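4.2 Data collection at the shelving unit
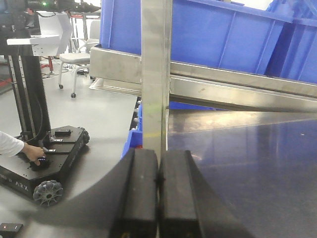

All demonstrations for the shelf tasks were recorded in the Petchrat room, using the same steel shelving and the same blue plastic bins throughout. Each run begins with the gripper near an upright of the shelving and ends when the operator releases the trigger. We kept 600 runs. A further 108 were dropped, mostly for missed frames in the wrist stream.

Figure 7. Wrist view next to a shelf upright, with the fingers almost closed. A mobile base marked ARX stands on the floor to the left, with a person's hand at a small device on its top plate.

The wrist view is hard to use on its own near the shelving. The fingers hide the middle of the lower half of the image, and the reflective steel gives soft reflections that the first version of Monine often took for edges. We did not mask the fingers - an early test with masking made the final approach worse. People and other equipment were left in view during recording, and we did not filter runs for this.

Labels were added by Lizeth Pacheco with the Urkitz tool. She marked the first contact with a bin in 292 of the runs, and these form the contact set used in Section 5. The remaining runs carry only a start and an end label. Training settings are the same as for the Prikance baseline.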